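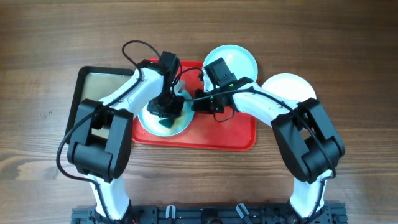
Minutes, Planner Working Meeting, June

Present: Josée Landry (chair), Nabil Qudah (minutes), two from the Cullon integration side. Apologies from Ding.

1. Previous minutes

Accepted with one change. "Arm collisions solved" now reads "no arm collisions in the runs we looked at."

2. Two-arm planner, build 1888

Stikell's note says the new planner shares the space between the arms properly. Josée asked what "properly" means. With both grippers reaching over the red tray, one of them down in the light blue bowl and the other over the plate, there is very little room, and the note gives no clearance figure. Nabil has read the code and thinks one arm still gets a fixed path while the other one yields. That is turn-taking, and we had it last year under another name.

Cullon said the logs show fewer stops. Josée pointed out that the stop threshold was loosened in the same build, so the logs prove nothing yet. Agreed to rerun 12 of the old cases with the old threshold before anyone quotes a number outside this room.

3. Perception and the wiping task

Long discussion. The task code marks a tray as finished when the sponge path has covered its outline. It never looks at the surface afterward. Nabil wants a check after the wipe; Cullon worries about cycle time. Glare came up again too — the segmenter may well read a shiny wet patch as an edge, and nobody could say how it was trained on that.
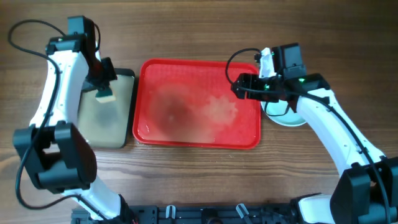 Rarkelport Planner Minutes, No. 17

The red tray has a glossy wet patch with a cloudy, paler area in it, while the sponge is over at the khaki one. Josée asked whether the software could tell that patch from clean plastic. Cullon believes so. Nabil does not, and asked for the mask output to be attached next time.

4. Tooling

The log viewer still drops the gripper state when two files are merged. Ticket 2216 stays open. It was marked fixed once before, and Josée would like to see it work on a merged file before it gets closed again.

5. Actions

Nabil: rerun the 12 cases, old threshold, both builds.
Cullon: mask output for wet trays, raw, no smoothing.
Josée: ask Stikell for minimum clearance between the grippers, in writing.

Demo request from Ding: deferred until item 2 is settled.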